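Reference > Home and Household > Kitchens > Worktops

We use cookies to remember your reading preferences. By carrying on you agree to our cookie notice.

Kitchen worktop

November 15, 2019 — by the Farkside Household Reference

A kitchen worktop (also called a counter, a countertop or, in older books, a dresser board) is the flat, raised surface on which food is prepared, dishes are set down and, in most homes, a great deal of post ends up as well. It usually runs along a wall on top of a row of cupboards, and very often has a sink let into it.
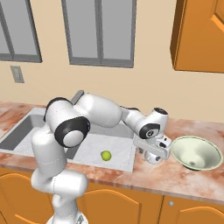 History

For a long time most kitchens had no worktop at all in the sense we mean today. Food was prepared on a large table in the middle of the room, which could be scrubbed down at the end of the day, and washing-up was done elsewhere, often in a scullery with a stone or earthenware sink of its own. The cook walked a good deal between the two, and anybody who has kept house in an old cottage will know just how tiring that can be!

The long, joined-up surface came in gradually during the twentieth century, as kitchens grew smaller and planners began to take an interest in how many steps a meal required. Fitted cupboards were made to a common height and depth, and once they stood side by side it was natural to lay a single top across the lot of them. By the time fitted kitchens had become ordinary in British homes, the old table had either shrunk to a place for breakfast or gone altogether, though plenty of families kept theirs and are still fond of it.

Materials

Wood is the oldest choice and still a well-loved one. Beech, oak and maple are all used, commonly as narrow staves glued together into a broad board. A wooden top is kind to crockery and can be sanded back when it gets shabby, but it needs oiling, particularly near the taps, where standing water will blacken it.

Stone covers a wide family. Granite is hard and puts up with hot pans fairly well, while marble is softer and marks easily if lemon juice or vinegar is left on it — bakers put up with this for the sake of its coolness under pastry. Slate lies somewhere between the two and has a pleasant, chalky feel.

Laminate is a thin decorative sheet bonded to a core of pressed board. It is light, cheap and easy to wipe, and it comes in nearly any colour or pattern one could ask for. Its weak points are the joints and cut edges, where water can creep in and cause the core to swell.

Stainless steel is the usual choice in restaurant kitchens, and tiles, concrete and moulded resins all have their followers at home.

Sinks and edges

There are several ways of fitting a sink. An inset sink drops into a hole and rests on its own rim, which hides the cut edge and makes the job forgiving for a beginner. An undermounted sink is fixed from below, so that crumbs can be swept straight in, but the edge of the opening is then left on show and must be a material that can stand the wet. A Belfast sink sits on the cabinet with its front exposed, and the top is cut to fit around it.

The front edge may be square, rounded or bevelled. Rounded edges are gentler on hips and small foreheads, and they chip less readily in stone.

Regional habits

Local custom has a say in all this. In Cornholm, older houses often keep a shallow lip along the front of the worktop, meant to stop spills from running to the floor, and the same feature is found in the terraces at Ikel, where it is known simply as the kerb. The Worku household collection holds 517 kitchen fittings, among them 3 slate tops with the kerb still whole. One has been worn into a gentle dip beside the sink by years of kneading and scrubbing.

Care

Daily care is much the same for every material: a soft cloth, warm water and a little washing-up liquid, followed by a dry cloth. Scouring powders dull most finishes. A new wooden top generally wants four or five thin coats of oil before it is put to use, each left to soak in and then wiped off, and it is worth going over it again in December, before the heavy cooking starts.

See also: Draining board; Larder; Scullery; Splashback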